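Workshop > Storage > Small Parts

Getting a Grip on Small Parts: My Open-Front Bin System

I keep coming back to the open-fronted plastic bin, the kind with the scooped lip you can get your whole hand into. I own a silly number of them now and I would still buy more if the wall were longer!

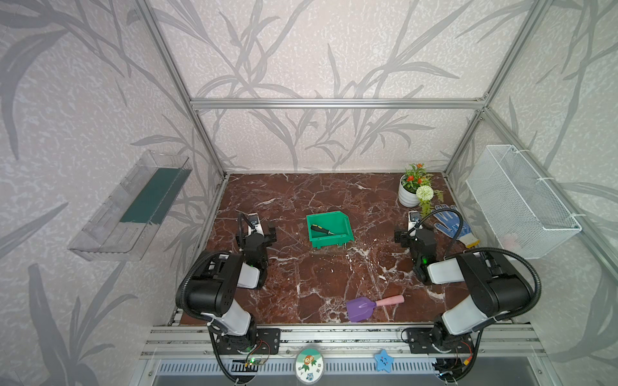
Why I gave up on jars

For years I was a jar person. Baby food jars, jam jars, the fancy square ones that olives come in. They looked wonderful lined up on the shelf, and I was very proud of them, and every time I needed one washer I had to unscrew a lid, tip the whole lot into my palm, pick out the washer, drop two others on the floor and then screw the lid back on with greasy fingers. I put up with this for much longer than I should have.

My neighbor Orest Zhuravel was the one who talked me into bins. He was clearing out his garage in May and handed me a stack of 14 over the fence, dusty as anything, and told me to try them for a month. I gave the jars away before the month was out (except for three that I still use for paint, because paint really does like a lid).

Picking a color

Go bright. I know gray looks smart in the catalogs, but a bright green bin on a dark surface is the easiest thing in the world to spot, and you can see straight away when it's been left out. I use color for the job and a label for the size. Green is fasteners, yellow is electrical, red is anything sharp. Blue was going to be plumbing, but then I ran out of plumbing bits and it became the string bin.

Don't go past four or five colors. I tried seven once and had to tape a chart to the door to remember what was what.

Sizing them up

Get more of the small ones than you think you need and fewer of the big ones. A big bin full of screws is heavy, it bows the rail and you end up with a mix of everything in the bottom. The little ones fill up faster, and a full bin is a good hint that you can stop buying wood screws for a while.

I do have one deep Bustex bin that takes joist hangers and corner braces. It sits on the floor under the bench, and I wouldn't hang it from anything.

Washing secondhand bins

Used bins are great value, but they do come with other people's sawdust. What works for me:

- Knock out the loose stuff outdoors, then wipe around the inside with a dry rag before any water goes in.
- Warm water, dish soap and an old bottle brush for the corners.
- For sticky label gunk, a dab of cooking oil left on for the length of a cup of coffee, then wash again.
- Stand them upside down on a towel overnight. A damp bin will rust your nails, and I learned that with a whole box of finishing nails.

Working out of the bin

If you take a bin off the wall and put it on the bench, point the scoop side toward the hand you pick with. It sounds fussy, but try it once. I'm right-handed and had been setting mine down facing straight at my belly, and I was bending my wrist around the lip every single time.

On a hard, slick top, like stone or tile, light bins will skate about when you dig in them. A scrap of rubber shelf liner under the bin cures it. I cut up one roll of the stuff and got enough squares for every bin I own, with plenty left over for the kitchen drawers.

Only bring out the bins for the job you're on. I used to pull six or seven so that I'd "have everything handy" and then spend my evening moving them from one side of the vise to the other.

A word on stone tops

A reader wrote to ask if an old slab of marble would make a decent bench. For light assembly, sure – it's flat, it wipes down easily and dropped screws show up nicely on a plain patch. If it has a lot of veining, the small silver bits can hide along the pale streaks, so keep a tray handy. Don't hammer on it, and keep vinegar and lemony cleaners well away from marble, as they'll dull the polish. Mild soap and a soft cloth will do.

Gloves

Gloves are the thing I lose most. I've stopped trying to keep them in a drawer and now they have a bin of their own, right at the end of the bottom row, where I go past it on the way in. Both gloves get clipped together with a clothespin before they go in. If one glove turns up without its partner, it goes in anyway and waits.

Take them off for tiny parts, though. You can't feel an M3 nut through a work glove, and you'll fling it across the room.

Labels that stay on

Paper labels with clear tape over the top last me a year or so, and then the edges curl. Paint marker straight onto the plastic lasts longer and comes off with rubbing alcohol when you change your mind. Write on the front lip and again on the back, so you can still tell what's what if the bin goes back the wrong way around.

And please write what's in it in words you'd really use. Mine say things like "short fat ones" and "for the gate." I can find those in seconds.

The end-of-day sweep

I give myself ten minutes before supper. Strays from the bench go into one "sort me" bin, the others go back on the rail, and I brush the top down toward the door. The sort-me bin gets emptied when it's half full, usually with the radio on and a cup of tea going cold beside me. Last time I found 38 drywall screws in there, one chess pawn and the key to the shed.

Next up I want to tackle the drill bits, which are living in a cookie tin and getting blunter by the week. If you have a rack you like, send me a note and tell me how you stop the tiny ones from falling through!

Contact | Copyright Womance Workshop Notes | Back to top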